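The Basket on the Counter
Storing vegetables without the refrigerator drawer

By Yvonne Lambert
November 2020

Most kitchens store vegetables by default. Whatever fits in the refrigerator drawer goes there, and the remainder ends up in a bowl, a bag or the bottom of a cupboard. The sorting is done by volume, and the vegetables that spoil first tend to be the ones that were stored in the wrong group, at the wrong temperature, or under something heavy.

Hayley Ackroyd has spent most of her working life on the other end of this problem. She managed the packing floor at Dranemance, a produce wholesaler, before moving to teach a short course on household storage, and her method is mostly a reduced version of what a wholesaler does. Produce is divided by how fast it loses water, by how it reacts to cold, and by how much weight it can carry. The container comes last.

"People buy the basket first and then look for things to put in it," she says. "It should be the other way around. Lay out what you bought and look at it. Then decide."

Laying out is a step she takes literally. Everything comes out of its bag and onto a bare table, one layer deep, with space between the pieces. Bags hide soft spots and trap moisture, and a cucumber at the bottom of a grocery bag can carry a pressure mark that will be a wet patch two days later. On a table the marks are easy to find. Each piece is turned over once. Anything cut, bruised or sticky goes into a separate group to be cooked that day.

The remaining pieces are then sorted. Peppers and cucumbers are fruits of warm-climate plants, and both are damaged by long periods of deep cold. In cucumbers the damage appears as sunken, watery pits in the skin. In peppers it shows as pitting and a dull, slack surface near the stem. Neither one does well in the coldest part of a refrigerator, which in many models is the back of the lowest shelf. A cool room suits them for a short time, and the warmer door side of the refrigerator suits them for somewhat longer.

Potatoes follow different rules. They want to be cool, dark and dry, with air moving around them. Light turns the skin green and raises the level of bitter compounds under it. Cold turns part of the starch to sugar, and a potato with more sugar browns too fast when fried. A potato on a counter is fine for the short term if the counter is away from the window and the stove. A potato in a sealed plastic bag is not fine anywhere.
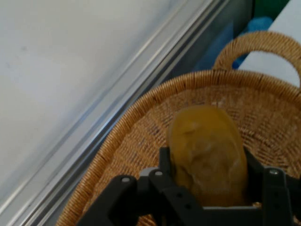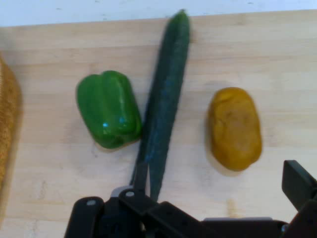 Wicker for the short term, and a bare wooden surface for sorting.

Can potatoes and onions share one basket?

Keep them apart. Onions and potatoes each shorten the other's storage life, and onions need drier air than potatoes tolerate. Two small baskets on separate shelves work better than one large one with a divider.

The case for an open woven basket is mainly the case for airflow. Vegetables continue to respire after harvest. They take in oxygen and give off heat, carbon dioxide and water vapor, and in a closed container the water condenses on the coolest surface, usually the skin of the vegetable itself. A weave lets vapor out on all sides. A solid bowl lets it out only at the top, and the lowest pieces sit in the dampest air.

The weave has to be judged as well. Siu-fong Peng repairs and sells baskets through a small workshop called Kurent, and she checks three points before she will sell one for kitchen use. The rim should be wrapped tightly enough that the strands do not shift under a thumbnail. The inside should have no cut ends pointing inward, as a single sharp end will puncture a pepper. The handle should be anchored below the rim, into the body, so that the load is carried by the side of the basket.

"A handle attached only to the rim is for show," she says. "Fill it with potatoes and lift it 36 times and you will see where it lets go."

Shape also matters. An oval basket with a wide base spreads its contents into a shallow layer. A tall, narrow one stacks them, and the bottom layer takes the weight. Potatoes can stand some stacking. Peppers cannot, being hollow, and a cracked wall is an entry point for mold. Ackroyd's rule is no more than 2 layers of anything, with the firm pieces below and the hollow ones on top. Long items such as cucumbers go in along the length of the basket, resting on their sides and touching as few neighbors as possible.

Loading is done by hand and one piece at a time. Tipping a bag into a basket is faster, but each drop leaves a bruise that takes a day or more to show. At Dranemance the drop height was written on the wall at each packing station. At home it is enough to put the piece down before letting go of it.

None of this extends storage indefinitely. Ackroyd allows 4 days on the counter for a pepper in good condition and slightly less for a cucumber, and she treats both figures as limits. Potatoes last far longer, but she moves any surplus to a dark cupboard the same day and keeps only the next few meals' supply in the basket. A refill brings out the oldest ones first. New potatoes go underneath.

Cleaning the basket is simple but tends to be left undone. Natural fiber holds soil and skin fragments in the gaps, and these hold moisture. Clive Horrocks, who tests household goods for the trade newsletter Meléndez, recommends emptying the basket completely once a month and working over the inside with a dry, stiff brush, starting at the rim and moving down. If that is not sufficient, he uses a cloth wrung out in warm water with a little dish soap, followed by a second cloth in plain water. The basket is then dried upside down, raised off the surface at one edge, overnight. He advises against direct sun and radiators. Both dry the outer strands faster than the inner ones, and the rim loosens.

A liner is optional. Unbleached cotton catches soil from potatoes and can be washed, but it cuts the airflow through the base. Horrocks prefers a single sheet of plain paper, replaced at each refill. Plastic liners cancel the benefit of the weave entirely – he considers them the most common mistake in the category.

Washing the vegetables is left until just before use. Water on the skin speeds decay, and it stays longest in the places that are hardest to dry, such as the hollow around a pepper's stem and the eyes of a potato. Loose soil on potatoes can be brushed off over the sink before they go in.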